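Search this blog
Type and press enter
Home | Posts | About me | Contact

Wages at the packing sheds
1 Dec 2018

I've been following the Stastard business since October, when the first of the packers at Imley went to the labour tribunal, and I do find it hard to leave alone. The firm brought 237 people over on the promise of decent beds and a proper wage, then (so they say) kept 23 of them on without pay until their "travel debt" was cleared. Forty pounds a week was coming off for the minibus!

Stastard blames Camenzind, the agency, and Camenzind blames a clerk, and round we go. The hearing has been put back two times already, and I dearly hope the passports are handed over before the next one.

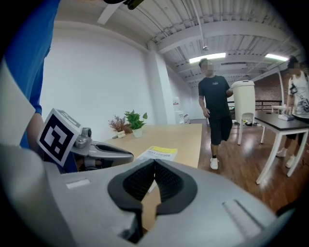 Callum Gourlay wrote to me that the deductions were printed on every payslip, so the agency can hardly plead ignorance, and he'd like to see the directors questioned too. I'm with him on that, and I'll write again once there's a new date.

Contact | © Mestar Blogs | Back to top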